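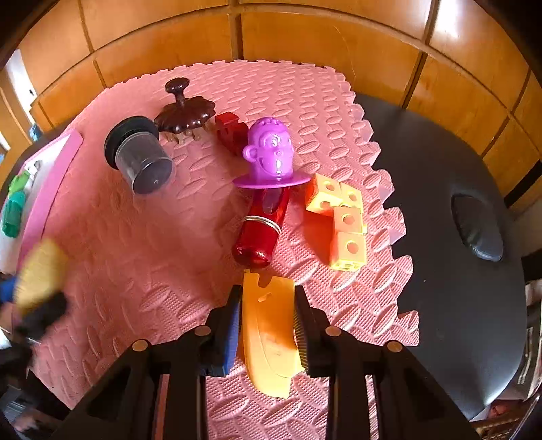

I bought the Zultetti folding play table in April, after our old coffee table lost a fight with a wooden hammer. We are a family of four in a small apartment, and I wanted one piece of furniture where the children can play and where I can also drink my tea in the evening. I read many reviews before buying, and most of them were written on the first day, when everything is still beautiful. So I decided to wait and write mine after 7 months of daily use. One thing I can already recommend to everybody is to put a foam puzzle mat on top of any play table with a dark surface. A pink one with a raised leaf-like pattern looks very cheerful against black, and a plastic toy the color of cheddar cheese is easy to see on it. On a bare dark top, my children's small pieces disappear visually, and then somebody is crying.

First, what you get. The table comes in one flat box. Inside there are the top in two halves, four legs, a metal bar that goes under the middle, a bag with screws and one small key for tightening. The instruction sheet has only drawings. I like drawings, because English is my third language and furniture English is a special language. But drawing number 2 shows the bar turned the wrong way, or at least the way I understood it was wrong. I had to take out six screws and start again. The complete work took me 70 minutes with the mistake included. A person who is good with such things will be faster.

The seller was a shop called Paredes, and the delivery came from their warehouse in Dronodcombe. The box arrived with one soft corner, but nothing inside was damaged. I wrote to them about a missing rubber foot for one leg. They answered the next morning and sent a small envelope with two feet, so now I have one spare. I was satisfied with this service.

Now about the height. The table has three positions, low, middle and high. The low position is good for a child who sits on the floor or on a small cushion. My younger one used it this way all summer. The middle position is for small chairs. The high position is, in my opinion, for nobody in our home. It is too high for the children and too low for an adult who wants to eat with a straight back. I used it one time for folding clothes and it was fine for that.

To change the height you press a button on each leg and pull. In the beginning the buttons were very stiff and I hurt my thumb a little. After some weeks they became softer. They are still strong enough that my children cannot press them, and I think this is a good point for safety. You should change the legs with the table lying on its side. I tried to do it standing, one leg after another, and all my tea things went to the carpet.

The folding part is the reason I paid more for this model. The two halves close like a book and the legs go inside. Closed, it stands behind our sofa and takes very little space. The hinge works smoothly and it has a lock that makes a clear click. There is a thin gap in the middle when the table is open, and in this gap live crumbs, glitter and old rice. I clean it with a dry toothbrush. If your children do a lot of painting, please think about this gap before you buy, for the reason that water paint goes through it to the floor.

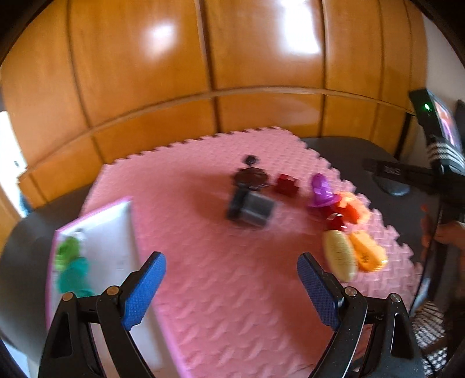 Foam tiles on top help with this problem too, if you place them so that one big tile lies over the gap. I bought mine from Rudia, a package much cheaper than the special cover that Zultetti sells for the table. The cover is a thin sheet that becomes wavy after some washing, according to a neighbor who has the same table. The foam stays flat by its own weight, almost. When the children push hard, it slides on the smooth surface, and I put a piece of non-slip net for drawers under it. Now it stays. The noise is also much lower with foam, and the family downstairs has noticed the difference, they told me in the elevator.

One disadvantage of foam is that it keeps marks. If you leave something heavy with small feet on it during the night, you will see the small holes in the morning. They go away slowly. Also it is not a good surface for drawing, the pencil goes through the paper. For drawing we take the foam off, and this takes only a moment.

The surface of the table itself is strong. I was afraid of scratches, and there are some, but you see them only when the sun comes from the side. Permanent marker came off with a little alcohol on a cotton pad. Wax crayon was more difficult and needed warm water with dish soap and patience. Modeling clay you should let dry completely and then take off with an old plastic card. A hot cup left one pale ring on the second week, and this ring is still there. The instruction sheet has a drawing of a cup with a line through it, so it is my own fault.

About stability I have mixed feelings. In the low position the table is like a rock, my older one sat on it and nothing happened (the maker does not allow this, of course). In the middle position it moves a little when somebody leans on the corner. Every 20 days I tighten the screws under the top, and after that it is firm again. I marked it on the kitchen calendar. I would prefer a table where this is not necessary, but it needs just a few minutes and the small key is always in the same drawer.

The edges are rounded well. The corners are also rounded, but not so much, and for the first year of walking I would still put soft protectors on them. The ones with glue came off after a short time. The ones with a clamp were better – they stay, but they look ugly, and you must remove them every time before folding.

For storage there is nothing. No drawer, no net under the top. Some cheaper tables have it. I use two shallow trays that stand on the table when we play and go to the shelf after. At first I was annoyed about it, but a table with a drawer could not fold so flat, so I understand the decision.

The weight is a weak point. I can carry it alone from the sofa to the window, but I would not carry it up the stairs alone. There is no handle, and when it is closed you must hold it by the metal bar, which is thin and not comfortable for the fingers. I wrapped some bicycle tape on the bar and it is better now.

Would I buy it again? For a small apartment, yes, and again in the dark color, because the light one shows every crayon. For a house with a separate children's room I would take a simple table that does not fold and save the money. From five stars I give it four. The missing star is for the gap in the middle and for drawing number 2.

If somebody has found a good way to close the gap without blocking the hinge, please write it in the comments. I tried a strip of felt and it lasted one afternoon.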